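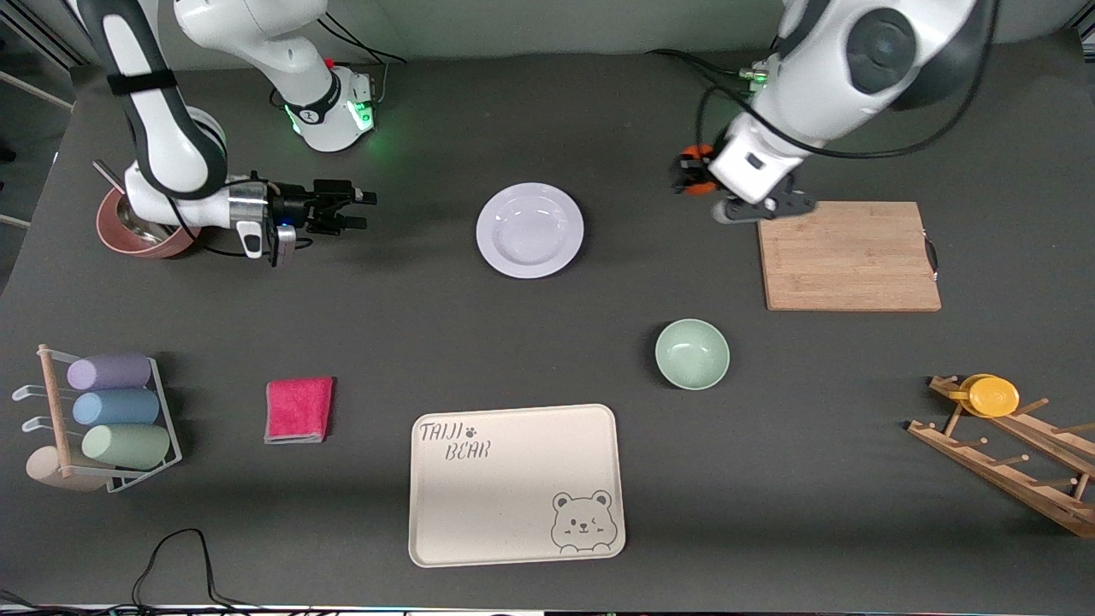
*The gray table, with the red-pink pot, the plate, the green bowl, the board and the cups in their rack.*

5th March

I woke before six and could not sleep more, so I made tea and began with the kitchen list. I have been putting it off since the weekend. The rule I gave to myself is simple: before I buy one single thing for this kitchen, I must know what I have and what I use. In the old apartment I had three potato peelers and no proper knife. I don't want to repeat it in Tritham.

The list of things for every day is shorter than I expected. The pot, the white plate, the mint bowl, the bamboo board, the cups. Everything else is for guests, or for baking, or it is from my mother and I can't throw it away.

The plate first. I always said it was white, and when somebody asks me I will still say white, but on the dark table it has a little bit of lavender in it. I never noticed this on the old tablecloth, which had yellow flowers and made everything look yellow. It has a wide rim, and this is why I like it for soup with bread, although it is not a soup plate. I put the bread on the rim. My aunt would say this is bad manners.

The bowl is the thing I would be most sorry to break. Pale mint green, a bit darker on the inner rim. I bought it at the spring market on Tsikata Street in the first month when I came to this country, and I paid with a big bill because I did not understand the coins yet. The woman gave me the change slowly, one coin after another, and said the name of each. I think of her sometimes when I eat my oatmeal. Today I ate the oatmeal from it again, with an apple that was already soft.

The pot I wrote down as "keep, but find the lid." The outside is that red with much pink in it, and the inside is shiny metal. I know the lid exists. I packed it myself, and I remember that I put it separately so it would not scratch. Where is "separately"? Not in the box with the pans, not in the box with the towels. Three evenings I cooked rice with a plate on top as a lid, and the steam came out on one side, and the rice was hard at the bottom and wet at the top.

At ten I called Likell about the missing box. The man was polite and asked for the number of the box. I told him that if I knew the number, the box would be here and I could read it. He didn't laugh, or maybe I said it wrong. Later I was ashamed, because he only does his work. He promised to look in the storage and to call back before Friday. I wrote his promise on the back of the lease, where I write all promises now.

Then shelves. There are only two shelves above the sink and the upper one is too high for me, even on my toes. I measured the space between them with the paper tape from my sewing box: 57 centimeters. This is a very strange choice for a kitchen. What is so tall, a vase? A small child? I want to put a third shelf in the middle, but I must ask the owner first. I began an email and wrote it four times. In my language I would write "I ask for your kind permission," but in English it sounds as if I want to marry somebody. At the end I wrote: "Would it be okay if I add one shelf?" and sent it quickly.

Murdo Dow came up at noon to bring back my screwdriver. He stayed for coffee. He is seventy-something, he lives below me, and he has opinions about wood. He says bamboo is a grass, and that I should put oil on my cutting board two times in a year, only a thin coat, and let it stand on its side overnight. I said it looks all right to me. He turned it over and passed his thumb along the grain and said, "All right is how it starts." I don't know what starts. But he was so serious that I promised. The board has a small black loop on one edge, and he thinks I should hang it from a hook by the stove. I think it will get splashes there. We did not agree and drank a second coffee.

He also looked a long time at the cup rack. The cups lie in it on their sides, four of them, like logs in a pile of firewood, and he found this wrong. A cup must stand, he said. With the mouth up or with the mouth down, this is a matter where people can disagree, but it must stand. I told him this is how I learned to use the rack, and the cups never complained. The rack is mostly white wire and weighs nothing, and I have carried it through two moves inside a pillowcase. It is perhaps the best thing I ever packed. All the cups came safe both times, while my heavy vase, with so much newspaper and tape on it, broke at the first corner.

After lunch I walked to Jikby to see what shelves cost. I did not buy. (I write this here to be proud of it.) The plain pine shelf is cheap but the brackets are sold apart, and together it becomes not so cheap. There was also a drawer divider, very nice, with small compartments, and I stood before it with my hand already on the price. Then I remembered that I have one drawer and that it doesn't open fully because of the oven handle. So I took only oil for the board and a sponge. The girl at the register asked if I want a bag, and I said "No, I have hands," and this time somebody laughed.

It rained on the way back, thin and cold. The hill from the bus stop is 80 steps, with a rail only in the lower part, and I was glad there was no shelf under my arm.

In the afternoon I cleaned the inside of the cupboard under the sink. I will not write much about it. The people before me had left a paper on the bottom, and under this paper there was another paper, with a pattern of little pears, and it must be very old. I wanted to save a piece of the pears, but it came off in crumbs. Now the wood is bare and smells of vinegar. I put the pan there, and the big colander, and the box of plastic bags which I can't seem to live without in any country.

New order of the kitchen, so that I can check in July if it was a good idea:

- cups: stay in the rack, next to the kettle
- plate and bowl: lower shelf, left side, where my hand goes by itself
- pot: on the stove, always, it is too pretty for the cupboard
- board: behind the faucet for now, hook to be decided
- guest plates: upper shelf, and the guests can be tall

For dinner I made lentils with carrot and too much cumin. I cut the carrot on the board before the oil, so it was the last carrot on the old surface, so to say. Then I washed it, dried it well with the good towel, and waited. Murdo said one hour at least. I waited forty minutes and put the oil with a piece of an old T-shirt. The grain became darker immediately, all those fine lines. I'll admit that it looks better. I won't tell him before the weekend.

The owner answered at eight. "Sure, go ahead, just fill the holes when you leave." One line only! For this I wrote four drafts. I read it two times to see if he was annoyed, but I believe it is just how he writes.

No call from Likell. Tomorrow: eggs, light bulb for the hall, ask downstairs if he has a drill. And look once more for the lid in the suitcase with the winter shoes, because "separately" could also mean this.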